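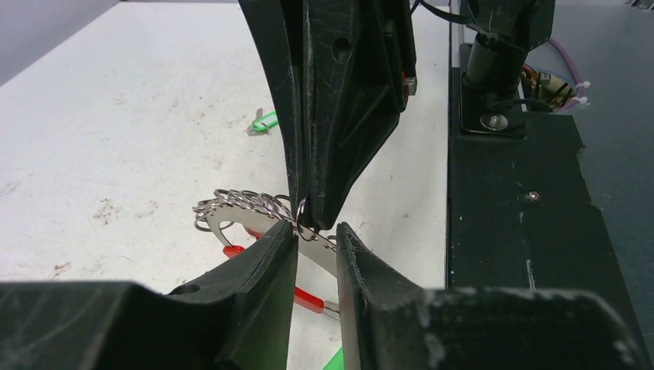

Figure 1. A split ring held at the tip of a black gripper finger.

4.2 Key handover and guest ratings

The listings in our sample were drawn from Bretix, a booking site for self-catering cabins and apartments in coastal municipalities. We kept only properties that had been open to guests for the whole of the previous season and that had at least one written review. This left 299 listings, of which 42 were in Skornness and the rest in the neighboring districts. Listings run by hotels were removed, as were those where the host lived in the same building.

For each listing we recorded how guests received the key. Three methods were common: meeting the host at the door, picking up the key from a lockbox, and collecting it from a shop or office nearby. Cabins with a keypad lock were placed in a fourth group. Where a listing gave more than one method, we used the one named first in the arrival instructions. The text of the listings was saved on May 27, 2019, and later changes were not taken into account.

Reviews were read in full and marked for any mention of arrival. Of the reviews collected, 756 mentioned it in some way. Most of these were short and positive. Complaints fell into a few clear types – late hosts, lockboxes that were hard to find in the dark, and offices that had closed before the ferry came in. The last type appeared almost entirely in Kirnthorpe, where the collection office shuts in the late afternoon.

Physical keys were still the usual choice in the older cabins, and the way they were kept varied a good deal between hosts. Some handed over a single loose key, while others put the house key, the shed key and the boat key together on one holder. Key ring holders like the metal one gripped in the second picture were coded as "grouped," whatever their shape or size. Grouped keys drew fewer comments about missing items but more about not knowing which key fitted which door.

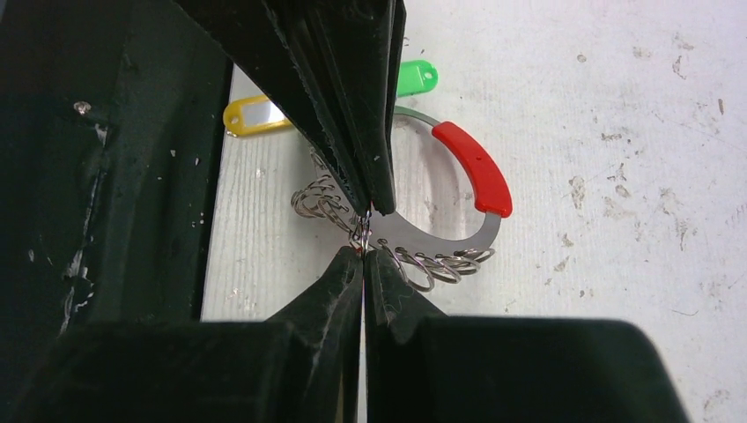

Ratings for arrival differed less between the groups than we expected. Properties where the host met the guest scored slightly higher than those with a lockbox, but the gap narrowed once cabin size and price were included. A metal key ring holder, such as the one lying on the pale surface with a gripper closed on it, was coded in the same way whether it was passed over by hand or left in a box, so the grouped category cuts across the handover methods. We tested the two variables separately and then together, and the results did not change in direction.

Mikkelsen, the agency that manages 17 of the listings, uses the same printed arrival sheet for all its cabins. We ran the model again without these and found no important difference. The weaker scores for office collection remained, and they are taken up again in Section 5 together with the ferry times.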